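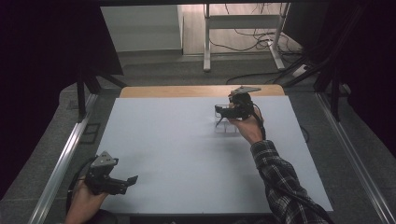
Prultura perception and control: review minutes

1. Minutes of the previous meeting
Accepted with one correction. The replay figure should read 1,032 segments. The October build is withdrawn and its tag is closed.

2. Segmentation of two-handed recordings
The segmenter splits on jaw width alone. With one jaw holding a clear plastic container and the other open, it opens a segment for both sides. Agreed to segment each side separately and merge at export. Transparent parts stay in the training split; depth on them is masked before the pose fit.

3. Fingertip view
Crop height was discussed. The present crop removes the upper edge, where a thin rod enters above the fingertips, and the contact estimator then has only the tips to work with. 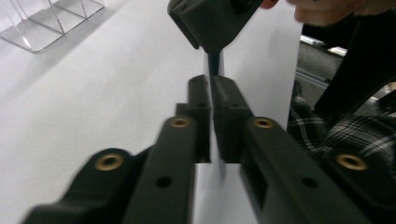
4. Pose tracking
Loss of track is reported when a top plate tilts away from the head view. The filter coasts for 2 frames and then resets – too early for slow insertions. Reset to be tied to covariance. The Bajpai solver is retained for the plates with three circular markers.

5. Planner
Clearance around the wire rack is computed from a solid box, so the compartments between the dividers are treated as occupied. To be replaced with a mesh. The limit of 3,000 samples per query stands until timing is measured.

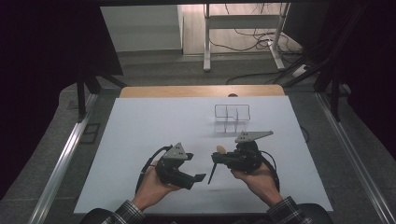

Wastcombe, Tue 3 February

Actions
Per-side segmentation: branch to be opened in Nundgate.
Fingertip crop: raise the upper bound and rerun the 888 held-out segments.
Rack mesh: import with dividers as separate bodies.
Filter reset: deferred to the next review.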